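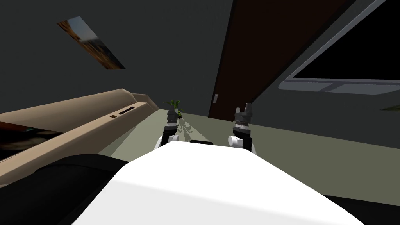 Ulero sells its simulation bundle on a simple promise: pick a gripper on screen, pay for the metal later. I have been burned by that kind of promise before, so I went in with my arms folded. The bundle gets you a two-armed robot, a handful of furnished rooms to put it in and a library of grippers that swap in from a menu. I chose an apartment sort of room, with a wooden door, a long tan counter and a spiky potted plant down on the floor near the far wall, on the theory that a gripper that only behaves over a bare test table tells me very little. From the head camera you look out past the robot's own white body, which takes up a lot of the view, and past both grippers before you get to anything worth picking up. Tilt the head and the whole room leans with it. Ulero calls this view "operator natural." I would call it a good reason to buy the wrist cameras, and the wrist cameras cost extra.

The base license is $1367 a year. The wrist camera pack and the Zein controller plug-in bring it close enough to $3000 that you should think of it as a $3000 product. The sales page doesn't put those two figures anywhere near each other.

I compared two parallel grippers, the Eseck and the Plusow, over most of August. Both are two-finger designs with flat pads, and on the spec sheets you would struggle to say why one costs more than the other. I ran the same jobs with each: pick a block off the counter, pick a mug by its rim, pick a thin card off the floor. Davina Paterson, who shares my office and has spent more years than I have with real arms, set the start positions so I couldn't quietly favor either one.

Blocks were dull, as they should be. Both grippers handled them and I have nothing to report. The mug was a little more interesting. The Eseck closes at one fixed speed unless you go into the controller settings and dig, and at that speed it knocked the mug sideways more often than I liked. The Plusow slows down over the last part of its travel and was gentler from the first try. You can get the Eseck to do the same thing, but it took me an evening and a page of the manual that reads as if it was translated twice.

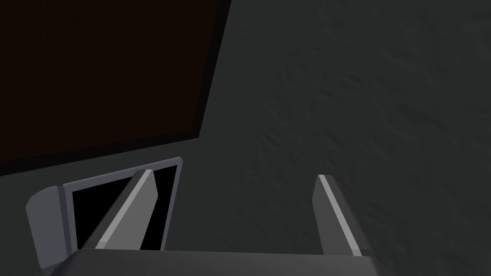 Then there is the wrist camera, which I wanted to like. It sits where it should, behind the fingers and looking along them, and the picture keeps up when the arm moves. Lighting is my complaint. The default setup is so dim that dark fingers over a dark surface turn into one gray mass, and you end up steering by the pale stripes on the pads. There is a brightness slider. It brightens everything, pads included, so you gain less than you'd hope. Davina's view was that real wrist cameras are often worse and I should stop complaining. She may be right, but a real wrist camera doesn't come with a slider that claims to fix it.

The surface textures bother me too. Up close, some of them have a bumpy, plaster-like look, and I can't find anything in the documentation that says whether the bumps are part of the physics or only painted on. For a block this hardly matters. For a flat card it matters a great deal, and I wrote to support to ask. Aicha Benjelloun answered the next morning, politely, and said the team was "looking at how best to document surface behavior." I take that as painted on until somebody tells me otherwise.

Thin objects are where I stopped trusting the results.

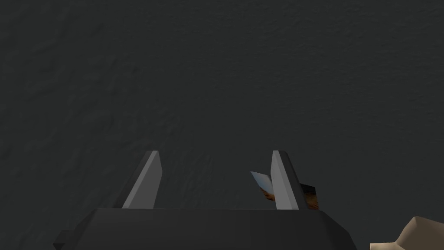
Wrist view, fingers open, with a small flat object by the right finger.

With the card lying close to one finger, you'd expect the approach angle to decide everything. In my runs the Plusow got hold of it from angles where I'm fairly sure a real finger would skate over the top. The Eseck failed in a more believable way, mostly by pushing the card along. So the gripper that scored better is the one I believe less, and that is an uncomfortable place to be when the whole point of the software is to help me choose.

The Zein plug-in, I should say, is good. It connected on the first attempt, the hand controllers track well and switching from one arm to the other takes a single button. If Ulero sold that with one decent room and dropped the price, I'd have fewer objections.

As things stand I would use the bundle to check reach, clearance and whether the camera can see past the fingers at all. It does those jobs well enough. I wouldn't pick between an Eseck and a Plusow on the strength of it, and we have asked for loaners of both. My trial license runs out before they arrive, and I haven't decided whether to renew.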